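A Morning at the Prarkton Open House

Posted 9/10/22
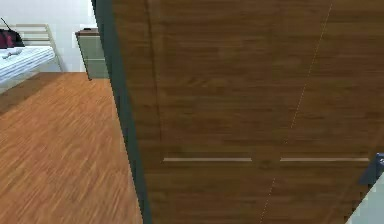
Wardrobe doors in a mid-brown grain, with the long pale handles.

I've wanted to get inside the Prarkton furniture works ever since we moved to Esell, and I finally made it! They open up twice a year (the other one is in May, when I'm always away) and this time I was in line before the gates were even unlocked.

Siiri Jaunzems took our group around. She started in the sanding room years ago and now runs the finishing floor, and she talks fast, so stay near the front. First stop was the lumber shed, which smelled so good I could have spent the whole tour in there. Then the cutting hall, ear protection on, where a single wardrobe goes through as 317 separate pieces counting the screws and pegs. I asked her to repeat that number!

My favorite part was the veneer store. Sheets and sheets of it, all kept in the order they came off the log so the grain matches from one door to the next. Siiri let us flip through a stack and I got told off (nicely) for licking my thumb.

The showroom is at the end, of course. I fell hard for a wardrobe from the Mistis line, then saw the tag: $1000. The smaller one was $419 and my husband started measuring it with his hands, so we'll see. Seconds are out back at $200 and those go quickly – a couple from Seppälä had already tied two to their trailer.

Coffee and cinnamon buns are in the canteen, cash only. Parking is on the grass behind the kiln building, and wear closed shoes or they'll make you borrow a pair of their giant rubber clogs. Mine were two sizes too big and I clomped around in them all morning.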